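Memory for the old tower

My uncle Sang Lã gave me two old office towers in July, and I promised him that one of them would work again before the new year. I am late, as you see. The first one I used for parts. The second one is now open.
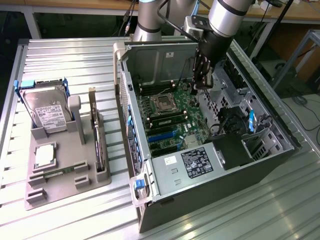
I learned computers from my cousin's repair table, so I like to go slowly. Before buying anything I read the manual two times and write down which memory goes in which slot. The processor socket is still empty, with its metal frame and lever, and I prefer to choose the processor first and the rest of the memory after. Marcelino Quintana wants 500 for a full set, too much for me.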